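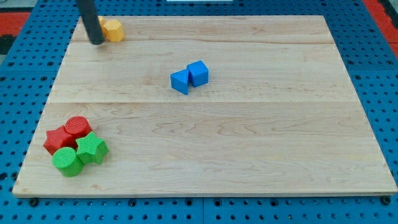 Notebook > Finishing > Oil and wax

Filed under: Finishes, Bench notes

October 12, 2021 — posted by the finishing bench

Wax first, because I have been wanting to write this up properly ever since the Midcombe batch set up so beautifully! The old recipe was too soft. It went on like butter and stayed like butter, and anything finished with it picked up fingerprints for weeks. The new one has a higher share of beeswax to oil and it makes a firm paste that you have to work a little with the heel of your hand before it gives. On pale wood such as this board, with its faint wavy grain and those long seams between the planks, a finish that yellows is going to shout at you, so color was the thing I cared about most when choosing the oil. Walnut oil won. Raw linseed gave a lovely depth on the dark offcuts but turned the light ones a sort of weak tea color, even after one coat.

Recipe as it stands (call it batch 6, the earlier ones are in the front of the book and should be ignored):

Beeswax, 40 grams, grated
Walnut oil, 2 parts to 1 of wax by weight
Orange oil, a few drops, only for the smell

Melt the wax in the double boiler on low. Warm the oil separately before it goes in. I skipped this in batch 4 and got little hard grains all through the tin, which then scratched around under the cloth like sand. Stir until it goes clear, take it off the heat, keep stirring while it cools, and pour when the edges start to cloud. I put the orange oil in right before pouring. Earlier than that and the smell cooks off and you have wasted it.

The Stornov wax is so much nicer than what we had before. It smells of honey and hay and melts clean, no scum on top and nothing left in the bottom of the pot. The Bendach blocks are cheaper and perfectly fine for drawer runners and plane soles, but they leave a gray sludge that has to be strained out through muslin, and I'm tired of washing muslin. Please keep the two on separate shelves. They look the same once they are grated!

Now the application, where I think I have been doing it wrong for years. I used to put on a thick coat, go and have lunch, and come back to a sticky mess that took all afternoon to buff. Thin is the answer, and I mean really thin — load the cloth, wipe most of it off on a scrap, then start. Go with the grain on the last pass. Leave it overnight. Buff with the brown brush first and the old flannel after. The brush makes a far bigger difference than I expected, it gets down into the pores and evens everything out, and then the flannel takes about no effort at all.

End grain is still thirsty. It drinks the first coat and looks as though nothing has been done to it, and it wants a second and sometimes a third before it matches the face. It also goes darker than the face whatever I do. Sanding it two grits finer before waxing helps a good deal. I tried burnishing it with a hard offcut as well and got a gorgeous polish, but then the wax sat on top and wouldn't take, so that's a dead end unless someone can think of a use for it.

Water test: drops left on the waxed samples, wiped off after an hour. Batch 6 left a pale ring that buffed out. The same test on batch 5 left a ring that's still there. Neither one is any good against hot mugs, and I wouldn't promise it to anybody for a tabletop. For boxes, spoons, bread boards and handles I'm very happy with it.

The Idahosa order is 771 in the job book. They want a matte look, so one coat only and go easy with the brush. I have put a sample by the window with half of it covered in card, to see how the color moves by February.

Things to sort out:
— more flat tins, the deep ones are a pain to get a cloth into
— a lid that fits the double boiler
— try a little carnauba in the next batch for hardness, a very small amount, it went brittle last time
— oily rags go flat on the rail outside to dry, never balled up in the bin. Walnut oil is a drying oil and it heats up just like linseed does

Batch 7 when the tins come.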